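April, getting on for midnight

Feet up, kettle on, and the left knee has gone a colour I associate with aubergines. I promised myself I'd write this down before I started improving it.

So, the walk. Volkan Çınar had been talking about Jakton to Cestov since Christmas, always with the word "gentle" in front of it. It is 34 kilometres. I looked at the map last night and noticed that the contour lines near Ertürk's farm were so close together they'd made a brown smudge, and I went to bed telling myself it was a printing fault.

We set off at six with four sandwiches each. Mine were gone by eight. Volkan keeps his in a tin and doesn't look at them till noon, a habit he has mentioned to me on every walk we've ever done. The first stretch follows the old canal and was lovely, I'll give him that. Herons, mist, a man asleep in a rowing boat with his hat over his face. I could have stopped there and called it a day out.

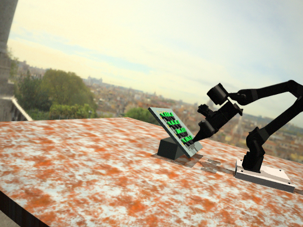
The hill began after the second lock. Volkan's view is that one should talk on a climb to prove one is breathing properly. My view is that one should climb behind Volkan, out of range. He covered his sister's divorce, the price of boots and whether badgers can swim, and I said "mm" at each gate. At the top there's a stone giving the height as 1000 feet, which I refuse to believe. I've been up ladders that felt higher and I've been up mountains that hurt less.

Lunch on the stone. He offered me half a sandwich from the tin and watched me eat it.

Coming down was where the knee went. There was a stile, and there was a perfectly good gate beside the stile, and I chose the stile. I'd like it recorded that I landed on grass. A woman of at least 70 came over it straight after me with a spaniel under one arm and asked if I wanted a hand up. I said I was having a rest. She said it was a good spot for it. 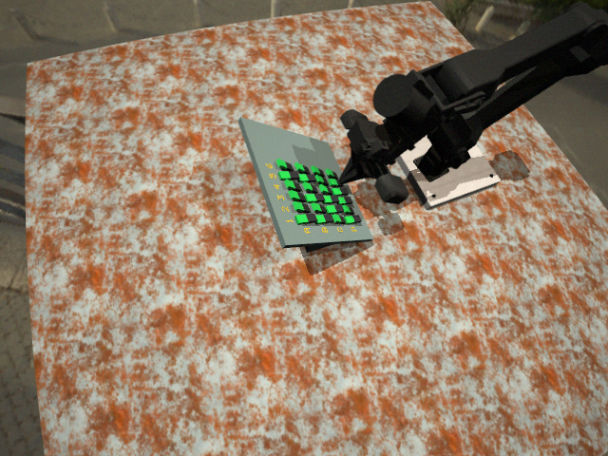
After that it was all lane and no hedge, with the wind coming across from Bisora and my sock doing something inside my boot that I didn't want to investigate. Volkan slowed down for me by stopping every few minutes to admire things. He admired a water trough. He admired a bend. By the time we got into Cestov the café had its chairs up on the tables, so we had crisps at the bus stop and missed the first bus arguing over whether it was ours. It was.

He rang an hour ago to ask after the knee and to say he's found a route that goes back the other way. I said I'd look at the map.

Must buy plasters. Also socks.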